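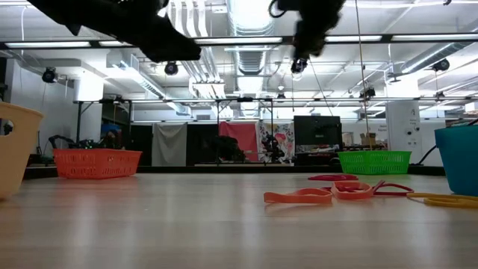

Spent the evening sorting out the curtains in the Aralora unit. Posting what I learned in case anyone else is trying to split up one big open room without building walls.

The room has a high white ceiling with the ducts left exposed and strip lights. Good light, terrible echo. You can hear someone open a bag of chips at the other end.

We priced proper partitions first. The quote from Doltar was 2822 dollars plus delivery, and it would have taken four people to move one afterward. So, fabric.

The row right now goes pale gray, black, red-pink, then the white one with the flowers. All on a thin black metal frame. I know they don't match. Gray and black were bought on purpose, the other two were what we had.

The floral one gets the most comments. Pink, red and green print on white. I was going to swap it out in July and three separate people asked me to leave it, so it's staying.

Total spend on fabric was 140 dollars. Most of that was the black, which is the heaviest of the lot.

Things I would do differently – wash everything before hemming. The gray came up short after its first wash and I had to let the hem down by hand.

Also, iron before hanging. I tried steaming one in place from a stepladder and gave up halfway across.

The black one makes its part of the room feel smaller. The pale gray does the opposite. If you only have money for one, get the pale one.

Someone asked about sound. Fabric helps a little with the echo. It does nothing for the hum from the ducts. I have a ticket in with Hakala, who look after the building, and the last reply was dated 2 February 2023.

Next job is the cardboard boxes at the back, past the monitor. They're stacked up on a surface I would like to use for cutting fabric.

I'm going to flatten whatever is empty and label the rest on two sides. Last time I labeled only the tops and then stacked them, so you can guess how well that worked.

Wetance has shelving on sale that would fit along that side – 630 dollars for the set. Thinking about it. Would rather find some used, so if you're local and clearing any out, send me a message.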